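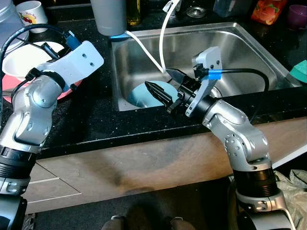

Small kitchen, one sink: where do you stack?

gollby_jan
Joined April
We've got a black speckled benchtop and a single bowl sink, no rack. I put plates beside it and cups upside down at the back. Any better ideas?

Dradumex40
Get a rack. Cups sitting flat on stone trap water and smell.

pphromma
Disagree. A folded tea towel under them does the same job and goes in the wash. I'd keep the bowl out of the sink, though. Mine chipped in there. 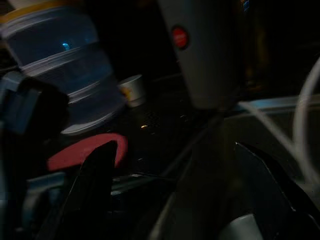 Re: the table

gollby_jan
Table's just as crowded. Big blue container, something flat and red, paper cup.

Dradumex40
Bin the paper cup and put the blue thing on the floor. There's your rack space.

pphromma
Floor's no good if you've got kids. Top of the fridge.

gollby_jan
Fridge is full up there too. Will try the tea towel first.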